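Where does our rubbish go?

Every home makes rubbish. So does every school, shop and office. Most of it is taken away by a lorry, and most people never see it again. This page follows it from the kitchen to the places where it ends up.

What counts as rubbish?

Rubbish is anything people have finished with and want to get rid of. Apple cores, old socks, broken toys, empty tins and sweet wrappers can all be rubbish. Some of these things can be used again or made into something new. When people talk about recycling, they mean turning an old material into a new one.

In the past, homes threw away much less. Food was often sold loose or wrapped in paper, and scraps were fed to pigs or hens. Most homes had coal fires, so a lot of what went in the bin was ash. That is why the metal bins people kept outside were called dustbins. We still use the word, although there is not much dust in them now.

Collection day

In the town of Paldale, the first lorry leaves the depot at 6 in the morning. It has a driver and 2 loaders. The loaders wheel the bins to the back of the lorry, where a lift picks them up and tips them in. Then a heavy metal plate squashes everything towards the front. This is called compacting. It means the lorry can carry far more before it has to go back and empty its load.

One lorry visits 38 streets before it is full. People in Paldale have a green bin for recycling, a black bin for general rubbish and a small brown caddy for food. Other towns use different colours, so if you go to stay with someone, ask which bin is which.

The sorting centre

The recycling goes to a big building at Senwood. It is noisy inside, and the workers wear ear defenders, gloves and bright jackets.

First the recycling is tipped on to a moving belt. Workers stand beside it and pull out things that should not be there, such as nappies, garden hoses and bits of carpet. Long things are a nuisance because they wind themselves round the machines.

Next comes a giant turning drum with holes in it. Small things fall through the holes and large things carry on. After that, a strong magnet lifts out the steel tins. Aluminium drinks cans do not stick to a magnet, so another machine pushes them off the belt using a different kind of magnetic force. Plastics are sorted with beams of light. Each sort of plastic reflects the light in its own way, and a puff of air blows it into the right place.

At the end, each material is pressed into a large block called a bale and sent to a factory. Old cans can become new cans. Old newspapers can become egg boxes.

What happens to food waste?

Food waste from Paldale goes into a sealed tank with no air in it. Tiny living things called bacteria eat the food and give off a gas, which is burned to make electricity. What is left over is spread on fields to help crops grow.

At home you can make compost instead. Put vegetable peelings, tea leaves and torn-up cardboard in a heap outside and turn it over now and then. A heap started in September will usually be ready some time the next summer. Leave out meat and cheese, as they attract rats.

What happens to the rest?

General rubbish is either burned or buried. Burning is done in a special building called an incinerator. The heat can be used to make electricity, and the smoke is cleaned before it goes up the chimney.

Buried rubbish goes to a landfill site, which is a very large hole lined with clay and thick plastic. When the hole is full it is covered with soil and grass. The old landfill at Grimitz is now a hill with a path over the top. It is 62 metres high, and sheep graze on it.

Wrappers and packets

Packaging keeps food clean and stops it going stale. The trouble is that many wrappers are made from thin layers of different materials stuck together, and these are hard to pull apart. Check the label before you decide which bin to use.

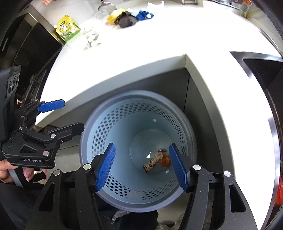
Things you can do

Rinse tins and jars before they go in the recycling. Leftover food can spoil clean paper.

Keep batteries out of every bin. They can start a fire when they are crushed. Many supermarkets have a box for them near the door.

Give away clothes and books that you have outgrown.

Carry a drinks bottle that you can fill again.

Words to know

Bale: a large block of squashed material, tied up with wire.

Compost: a dark, crumbly material made from rotted plants, used to feed the soil.

Incinerator: a building where rubbish is burned at a very high temperature.

Landfill: a place where rubbish is buried.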